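## 4. Getting the room ready before you unpack the boards

Right, so you've got your Jollholm click flooring home and you're itching to rip the packs open. Please don't yet! I did exactly that with my first room and spent a whole weekend lifting boards again. Leave the packs flat and unopened in the room for two nights and use the time to do the boring bits below.

1. Take the doors off and stack them somewhere they won't get kicked.
2. Pull up the old gripper strips and every last staple. Run an old pair of tights over the subfloor and they'll snag on anything you've missed (works a treat, costs nothing).
3. Hoover, then hoover again. Grit under a click joint creaks for years.
4. Lay your longest straight edge across the floor in a few directions. If you can slide a coin under it anywhere, fill that dip with Tromville levelling compound and let it go off overnight.
5. Roll out the underlay with the shiny side up, edges butted together and taped. Don't overlap them.

**Caution:** if your subfloor is concrete, do a damp test first. The boards aren't covered for damp coming up from below, and I wouldn't want you finding that out the way my neighbour did.

Now for the measuring. I work in millimetres all the way through and I'd urge you to do the same, as mixing in inches is how I once ended up with a gap you could post a letter through. Measure the width of the room at both ends and in the middle, and go with the widest figure.
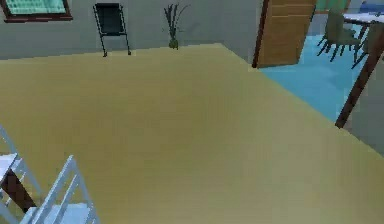
*Fig. 4: Plain floor, grey back wall and the corner where the two meet.*

Next, work out your last row before you lay your first one. My boards are 200 mm wide and 1,344 mm long, and my hallway would have finished on a silly little sliver, so I trimmed the first row down to 165 mm and it all came out looking deliberate. Do the sums on paper, then do them again after a cup of tea.

6. Mark your expansion gap all the way round, pipes and door frames included. I use the Pratov spacers, which are cheap and don't slip, but offcuts of board do the job too.
7. Snap a chalk line for the first row. Walls are never as straight as they look, so follow the chalk and leave the wall to its own devices!

**Note:** keep one full pack back until the very end. If you find a damaged board you can swap it, and if you don't, the shop may take the pack back unopened.

Once the chalk line's down, go on to section 5.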